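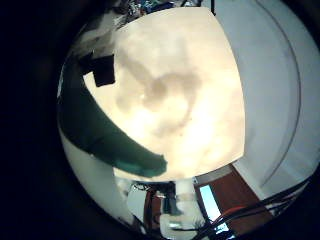
Pale work surface with grey-brown marking.

About Kindis

Kindis is a surface repair and refinishing workshop. We restore table tops, counters, desks and shelving for schools, libraries, small offices and private households. Most of the work concerns stains, worn finishes, water marks and shallow burns. We also repair joints and edges where these have failed, provided the piece is otherwise sound.

The company began as the finishing department of Coritz, a maker of school furniture. When Coritz stopped making its own tables, the department continued as a separate business under the present name. We kept the spray booth, the drying racks and the card index of finishes, and we still hold the original recipes for the lacquers used on Coritz furniture. Owners of these pieces can ask for a like-for-like finish.

What we do

Work falls under three headings: cleaning, local repair and full refinishing.

Cleaning removes dirt, wax, polish residue and adhesive from a finish that is still intact. No abrasive is used. The surface is washed with a mild soap solution, rinsed, dried and checked under a low side light. Many pieces sent to us for refinishing need only this, and in that case we charge for cleaning only.

Local repair covers marks that have gone through the finish but not far into the wood. The damaged area is cut back by hand, treated according to the type of stain, coloured if needed and sealed. The repair is then levelled and blended into the surrounding finish. On very pale woods a faint outline may remain when seen at a low angle, and we say so in the quotation.

Full refinishing means removing the old finish from the whole surface. Veneered tops are measured at the edge first. Where the veneer is too thin to sand safely, we use a chemical stripper and finish by hand with a scraper. Solid tops are sanded in stages, raised with water, left to dry and sanded again.
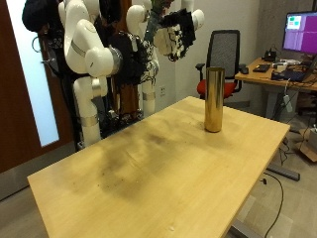
Light wooden table top with dark stains across the middle.

How a job is assessed

Every piece is given a job number and a written condition sheet. The sheet records the type of wood, the type of finish, the moisture content at several points and the kind of marking found. Iron stains, heat marks, mould and ink can look alike on a pale surface and respond to different treatments. Oxalic acid lightens iron stains but does nothing for scorched fibres, which have to be cut away. We therefore carry out a spot test in a corner or on the underside before any method is chosen.

The spot test is left overnight and read the next day in daylight. The result is entered on the condition sheet, a copy of which goes to the customer with the quotation. Quotations are free for items brought to the workshop. For site visits there is a fixed fee, deducted from the invoice if the work goes ahead.

We decline work in some cases. These include laminated tops with swollen cores, antiques whose original finish has value in itself, and surfaces intended for direct contact with food where the previous coating cannot be identified.

Materials

Our standard finish is Skundero, a water-based lacquer system that we mix in the workshop. It is supplied in matt and satin. It is dry to the touch in 2 hours and can be put back into light use after 3 days, but full hardness takes 11 days at normal room temperature. During this time the surface should not be covered with a cloth, mat or plastic sheet.

Hardwax oil is offered as an alternative for solid wood. It is easier for the owner to repair but needs fresh oil at intervals, and it gives less protection against standing water. Gloss finishes are available to order. We do not recommend them for work tables, as scratches show sooner.

Colour matching is done by eye against a set of 144 sample blocks, kept in closed drawers to limit fading. Each January the blocks are compared with a reference set and any that have shifted are made again.

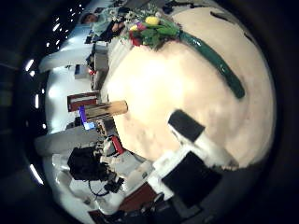 Cream surface with flowers laid across it.

Collection and delivery

Collection is available within the delivery area shown on our contact page. Items are wrapped in blankets, never in film, and carried upright where the construction allows. Legs and frames are taken off and labelled if the fixings permit. Please clear drawers and remove glass before collection. For larger orders, such as a full set of classroom tables, we collect in batches so that part of the furniture stays in use.

Upholstered parts are passed to Ait Brahim, a separate workshop with which we share a loading yard. Their work is quoted and invoiced by them, but both parts of a job can be returned on one delivery.

Guarantee and care

Full refinishing carries a guarantee against peeling, clouding and lifting under normal indoor use. Local repairs are guaranteed for adhesion but not for colour, which may change at a different rate from the older finish around it. A care sheet is supplied with each piece. In general, wipe with a damp cloth, dry at once, and avoid silicone polish, which makes any later repair much harder.

Page last revised 18 December 2018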